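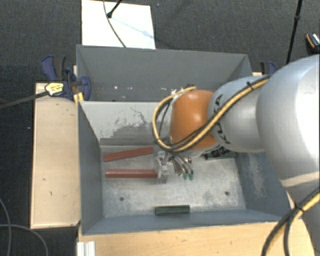 The carpet in most offices is replaced on a schedule, usually well before it wears through. What fails first is appearance: pile in the traffic lanes flattens and holds fine soil, while the same product under the desks looks new.

At the Stuverville county offices, a survey of 900 square meters of carpet tile found visible wear on 107 tiles. Most lay within 5 meters of an outside door. The original plan had been to replace the entire floor.

Quartey, the contractor, proposed selective rotation instead. Worn tiles were lifted and swapped with stock from storage rooms, then cleaned by hot water extraction. Tackifier residue on the subfloor was scraped only where edges had begun to curl.

Color matching remains the main limit. Dye lots differ, and a tile kept in a closed room fades less than one near a window — a difference that stands out most in solid mid-tones. Hellilier, which supplies tile to the Nidwood school district, now advises buyers to hold back some 40 spare tiles from each lot and store them flat, unwrapped, in a lit room.

Entry matting was extended at both doors in March. The next survey will use the same grid.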